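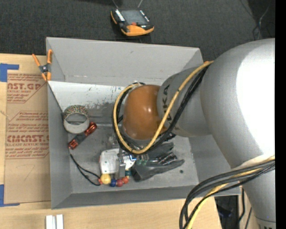
Before you sign for a picking arm

Every July the quotes start coming in, and every July somebody on our list writes to ask whether this is the year to buy. My answer has been "maybe, but read page two first" for so long that I may as well put the whole thing in the newsletter.

The arm is the part everyone looks at, and it's the part you should worry about least. An industrial arm from an established maker will do what its data sheet says. What you are really buying is a pile of other things – the gripper, the cabling, the bin, the table it all stands on, the hours of whoever has to keep it running – and those are the lines that get one vague sentence in the quote.

Take cables. The brochure arm has none that you can see. The working arm has a yellow one looping around the wrist and a bundle of black ones bunched beside the gripper, right where the picking gets done. Ask who routes them, who replaces them, and whether the replacement is in the service contract. When Maite Cifuentes was comparing bids for the returns room at Zarance, one vendor had cables down as "customer supplied" in a footnote. She found it on the third reading.

Then there's the stuff in the bin. Sales demos love identical boxes. Our members don't have identical boxes. They have a roll of tape lying against a hand tool, a string of beads, something like a clamp with long arms, something white and plastic with rounded corners, and all of it close together. If your real work looks like that, your test should too. Pack a bin with your own worst items and take it to the vendor. If they ask you to take out the cord, write that down.

I'd also be careful with pick rates. Atov quoted one member 1,000 picks a shift. Fine, but of what, and who clears the misses? The number came from a single type of carton. On mixed goods they would only promise to "tune toward" it, and I don't know what that means on an invoice.

Some things to get in writing before any money moves:

Gripper fingers. How many spare sets, at what price, and how long to get them. Riso says 14 days. Ask for that in the contract, with a penalty.

Floor and table. A big arm on a light bench is a bad idea, and the base is often left out of the quote. Get the mounting and the guarding priced by the same firm.

Changes. You will want a different bin inside a year. Find out what a new bin costs you in programming time.

Training. Two people at least. One person will be on vacation when it stops.

Exit. What is it worth to the vendor if you hand it back? Most won't say. Sheikh will, which doesn't make their figure a good one, but it is a figure.

On the budget itself, my rule is to take the quoted total and add 40 percent, then see if you still like it. Members tell me this is gloomy. A couple of them have also told me, a year later, that it was low. Put the extra in as its own line so it can be seen and argued over – if you spread it through the other lines it will be trimmed away before the board meets.

Leasing deserves a look, though I'm not as keen as the leasing people are. You pay more over the term and you still own the downtime. It makes sense if your product mix is likely to change, or if you suspect you're buying this thing mainly to have something to show visitors. I have toured that building more than once.

If you have a quote in hand and want a second pair of eyes, send it over with the prices left in. I can't do much with a blacked-out one. The next round of group reading closes on September 5, 2024.

We use cookies to remember your newsletter settings. Accept / Manage

Comments

dkfloor: The 40 percent is about right for us. It was guarding that killed it, we had to move a doorway.

Maite Cifuentes: Footnote 6, for the record. They took it out when I asked, so ask.

benchline: What about used arms? Seeing some cheap ones and the boss is excited.

pallet_jo: @benchline price the controller and the spares first, then see if he's still excited

Contact the editor | Unsubscribe | Back to top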